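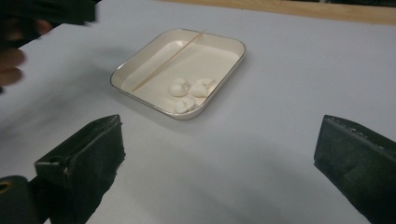 Ondine House docent program: where we are
Apr 27, 2024

Hi all, and thanks for your patience with this one! I know it was supposed to reach you before the spring opening, but the spring opening rather ate me alive. This covers what your grant has paid for since the last report, what's late, and what I'd like to move around in the budget.

Tours
We now run 4 tours a week, up from two last year. The longer one goes through the front parlor, the print room and the back stairs, then out to the orchard (weather permitting, and it mostly hasn't been). Six new docents finished their training and are leading groups on their own. Two more are still shadowing and should be ready in May. I'm really happy with this bunch — they ask better questions than I do, and one of them caught a wrong date on our parlor label that had been up for years.

The training binder got a full rewrite. The old one had three different versions of the Hapeta family story in it, and visitors were hearing all of them depending on who met them at the door. Now there's a single version, with a page at the back for what we don't know yet.

Trail guides
Slower going. The Cullater Ridge path was closed for most of the winter after the footbridge washed out, so our guides couldn't walk the full route until a few weeks ago. We used the time to redo the trail map, and I ordered 300 copies. They look great! The Flemov overlook is finally in the right place.

We still need more guides who can handle the steep half. Plenty of people sign up for the orchard end and then go quiet when I mention the ridge. I've asked the hiking club over in Cullater if I can come to their next meeting and beg a little.
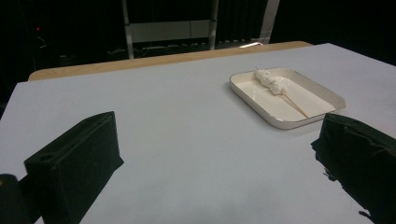 Money
Training came in under budget, mostly thanks to the lunches costing less than I'd planned. The map printing went over, and so did the radios for the trail. With your okay, I'd like to shift what's left in the training line to cover both. I'm not asking for anything extra this round. The full spreadsheet is attached to the email, with receipts in the same order as the lines.

Coming up
School groups start in May, and I want a shorter tour ready for the younger kids — something with less wallpaper and more stairs. I'll send the draft script as soon as the docents have tried it on each other. If you can let me know about the budget shift before then, I can pay the printer on time.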